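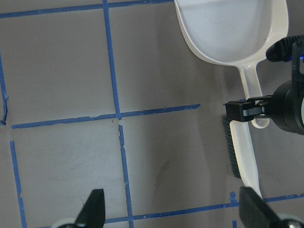 Blue tape on gray, marked out in squares.

Got the August newsletter from my doctor's office, Owusu Family Practice. Page one says they're moving all appointment requests to an app called Jisine. Page two has a recipe for lentil soup. I have read page one three times now and I still have questions.

First question. What was wrong with the phone? I know what was wrong with the phone. You called at 8 in the morning, you got a recording, you waited, and then a person who knew the building told you there was a slot at 2:40 if you could get there. It was annoying and it worked.

The newsletter says Jisine will "save patients up to 90 minutes a month." I go to the doctor maybe twice a year. I would love to know which patient was spending 90 minutes a month on hold and whether anyone checked on them.

"Up to" is doing a lot of lifting there too. I could save up to 90 minutes a month by not reading the newsletter.

Signed up anyway because I need a refill and the refill line now just plays a message telling you to get the app. It took 7 screens to get to a place where I could type the name of a drug I've been on for years. It did not recognize the drug. It offered me a different one that starts with the same letter.

For the record, the old refill line was a voicemail box. You said your name, your birthday and the medicine, and it was at the pharmacy the next afternoon. I don't remember ever having to pick from a menu.

A few of you are asking who makes it. The small print says Jisine is "powered by Stirholm," and Stirholm's website says it is a "care access partner." I read that whole page and couldn't tell you what they sell or who to call when it breaks. Lots of stock photos of people laughing at tablets.

The privacy policy is longer than my lease. I got as far as the part about sharing "de-identified information with selected partners." Selected by who? For what? There's an email address for questions. I wrote to it. I got an auto-reply thanking me for my interest in a career at Stirholm.

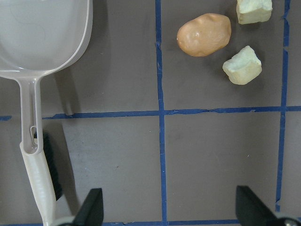 So I called the front desk, which you can still do if you pick the option for billing. The woman who answered was perfectly nice and sounded tired. She said they'd been told the switch would cut calls. I asked if it had. She said they get the same number of calls and now most of them are about the app.

I don't blame the desk for any of this, by the way. Somebody reply-guyed me about "attacking healthcare workers." I'm complaining about software. The people at the desk found my refill in under two minutes.

Someone also says their practice over in Motcombe switched last year and it's been great, they book at midnight in their pajamas. Fine, I believe you. Booking online is a good idea and I'd use it too. My problem is with shutting the other door while the new one still sticks.

Think about who goes to a doctor's office the most. My neighbor is in her eighties and has a flip phone. She got the same newsletter. Her plan is to walk over there and stand at the counter until someone writes her name down, and I think that's a better system than Jisine.

Newsletter also claims 4,000 patients have "already made the move." Made the move how? I'm one of them, and I made it because the phone told me to. If you lock the front entrance, you can't brag about how many people love the side entrance.

There's a patient survey at the bottom. The choices for "How has Jisine improved your experience?" are Somewhat, A lot, and Completely. I looked for a fourth choice. I scrolled sideways. There's a comment box but it's capped at about 10 words, so I wrote "please turn the refill voicemail back on, thank you."

Things I'd like them to put in the next newsletter: how long people wait for an appointment now compared with before the switch, how many requests the app loses, and a phone number for when it loses yours. I'd trade the soup recipe for any of those.

Update, since people asked: refill came through. The desk did it by hand. The app still says "pending review," and this morning it asked me to rate my visit. I haven't had a visit.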